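Gireo Parts Room — Working Group Minutes
Held May 27, 2024, Akside building, lower meeting room

1. Minutes of the previous meeting
Accepted without changes.

2. Brick sorting
Stock of loose bricks stands at 3,200. The Wihongi set takes 1,000 of these and is to be sorted first. Bricks are sorted by color on the table, then placed in the open-front bins. Mixed bins go back to the table.
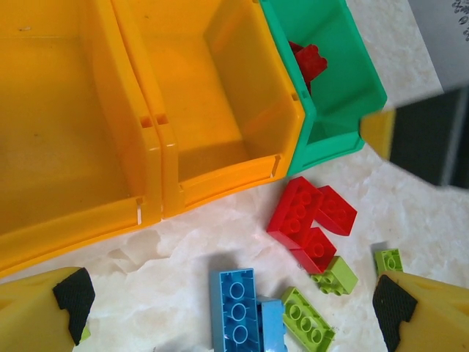
Yellow and green bins on the sorting table, with loose red, lime green and blue bricks.

3. Bins
Labels will go in the slot on the front lip — no tape on the rims. Enier has quoted for two more bins in the same stacking style. Quote accepted. Delivery is to the side door.

4. Table
The marble-patterned top is to be wiped down at the end of each session. Printed sheets go back in the binder.

5. Open items
Shelf height for stacked bins: carried over.
Count of the Wihongi set: to be reported in September.

Meeting closed at 4:40 p.m.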